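Vendard open day: toy kitchen arm demonstration

README for the open day folder
Contact: Bongani Van der Merwe
Date of visit: Jun 13, 2018

What this is

This folder holds the material from the arm demonstration at the Vendard open day. Visitors came through the lab in small groups and watched a robot arm work at a toy kitchen counter. The first group went in at ten and the last left shortly before four.

Contents

stills: 513 images, all from the demonstration bench
logs: joint positions, one text file per run
notes: comments written down by the group leaders
runs.csv: one line per run, 57 runs in all, 3,772 lines of log between them

The bench

The arm has a two-fingered gripper. It works over a shallow cardboard tray taped down on the counter. The task shown to visitors used a light blue bowl and a green plate with a wavy rim. A toy knife and a few other toys were left out as things the arm had to work around.

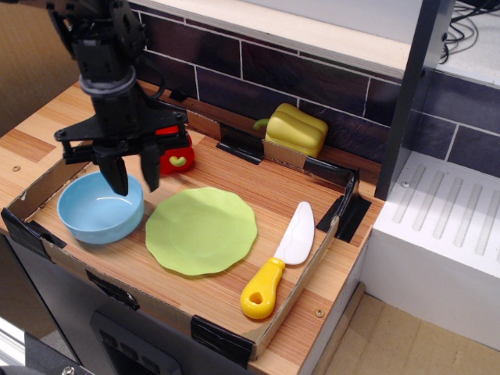
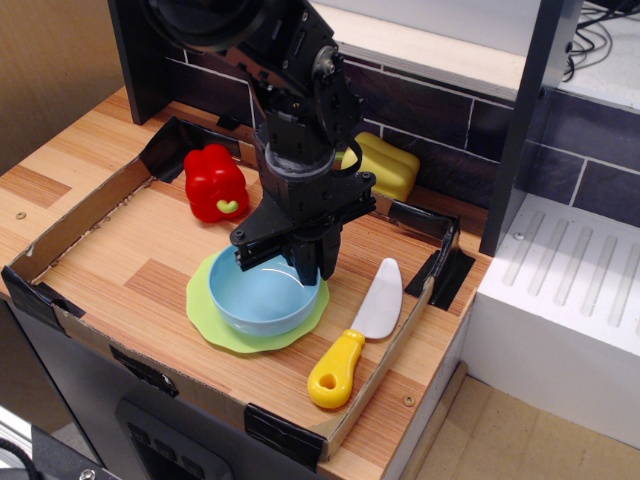
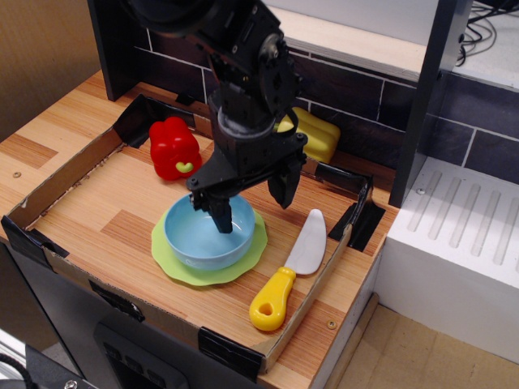
Each group had a slot of 60 minutes, including the talk and questions. Runs were started by the operator from the desk. Visitors were asked to stay behind the line on the floor, and school groups had a second member of staff with them.

Most questions were about speed. The arm was set slower than in our February tests so that people at the back could follow it. Several visitors from Tran asked for the tray measurements, which are in notes/tray.txt.

Known problems

The clock on the logging machine was four minutes behind until lunch. Times in runs.csv have been corrected; times in the logs have not.
Runs 12 and 13 share one log file.
Still numbers do not follow the order of the runs. Use the table in runs.csv to match them.

Use

Free to use for teaching and internal talks. Please ask before passing the folder on outside Vendard. The Drumstead visit has its own folder and its own README.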